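Rolitar canvassing app, reviewed after one local campaign

November 26, 2021

Our branch used Rolitar for the whole of the council by-election in Nerico ward, and I promised to some people that I would write down what I think of it. I was the one who prepared the walking lists, so I know the office side of it better than the doorstep side. In the years before, we worked with printed sheets from Gramska and a pencil on a string.

Rolitar is an app for the phone, together with a web page for the person who plans the routes. You load the voter file, you draw a shape on the map, and the app makes a list of doors in walking order. Our file had 2,578 addresses. Loading it went well on the second try. On the first try the program refused all the flats where the number has a letter behind it, and it did not tell me why. I had to find the rule in the help pages, under a heading about postal votes.

The walking order is the best part. On Gramska sheets the even and odd sides of the street were mixed, and our people crossed the road again and again. With Rolitar they do one side and come back on the other. In the first evening we finished 87 doors with 2 pairs, and it was raining from the start.

The answers are entered with big buttons: supporter, leaning, undecided, against, not at home. I would like one more button for "please do not come again", because now this must be typed in as a note, and in the dark with gloves it is not pleasant to type.
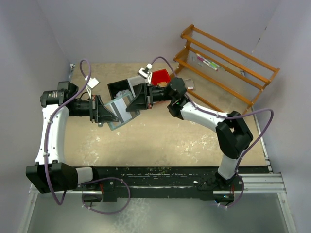
Akihiko Takagi wrote to me after the first version of this review that I am too kind about the notes. In his ward the notes did not reach the office until the next morning, and one household was visited twice on the same day by different teams. He also thinks that the map shape tool should let you cut a hole in the middle, for a street that is already done.

I agree with him about the hole. With the notes we had less trouble, but our phones had good signal everywhere except behind the church.

About the price: you pay per campaign, not per person, and this suits a small branch. The Güler package, which our neighbors use, is cheaper in the first month, but there you pay for every phone, and with students who help for one evening only it becomes expensive fast.

Support answered me 2 times, both times on the same day and politely. The export to a spreadsheet works, although the dates come out as plain text and I must repair them by hand.

I give it four stars out of five. We have paid for it again for the February vote, and I have already drawn half of the routes.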